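Visarier Issues Pad and Pin Service Schedule for Runis Hand Gripper

12/16/24 – Visarier has published a service schedule for the Runis, its hand-held two-finger gripper. The ribbed blue pads are to be changed after 300 hours of use. 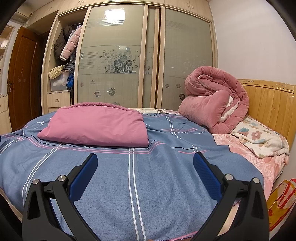 Pivot pins are checked every 16 hours and the opening is reset after each pad change. "Bedding work wears the pads unevenly, so change both," said service lead Dzintra Luik.

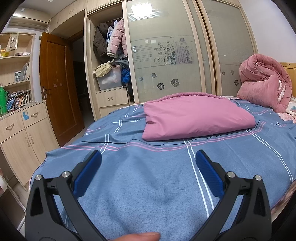

Pad kits ship from Vaher in January.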